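Pekeo Grasp Planner 2.3, reviewed on a KUKA arm
March 4, 2025

Pekeo is a grasp planning package from Galline. It takes a depth image, proposes ranked grasp poses, and passes the chosen one to a motion planner with the bin walls already loaded as collision geometry. I have run version 2.3 since November, replacing Rukance, which we had used for the same mixed-object bin picking.

Installation took an afternoon. The driver bridge is a separate download and its version number does not follow the planner's, so check the compatibility table first. Bin calibration uses four touched corners. The wizard accepts a bad corner without complaint and reports the residual only in the log.

Over 1,000 logged attempts, Pekeo returned a valid plan for 734 on the first query. Another 147 succeeded after one replan. The remainder were mostly items against a wall, where the default clearance margin rejects every candidate. Lowering the margin helps, but it is a global setting and affects the middle of the bin too. Per-region margins would fix this. 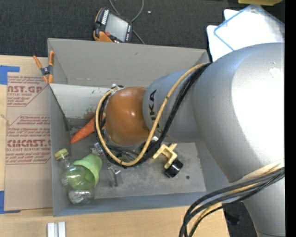
Cable handling is the weak point. The collision model treats the arm as bare links, and an external harness has to be approximated with capsules entered by hand in a config file. They do not deform with the wrist angle, so I oversized them and lost some reachable poses. Rukance has the same limitation, while Bognár ships a crude swept-volume tool that does better.

Transparent objects still depend on the depth source. The fill-in option invents flat surfaces inside clear bottles, and I leave it off. Opaque produce and rigid plastic are handled well.

Median planning time was 80 ms on our workstation. The replay viewer is very good: every rejected candidate is listed with the check that rejected it, and a run can be stepped through offline with changed parameters.

Recommended for open bins and arms with internal cabling. With an external harness, plan on a day of capsule editing.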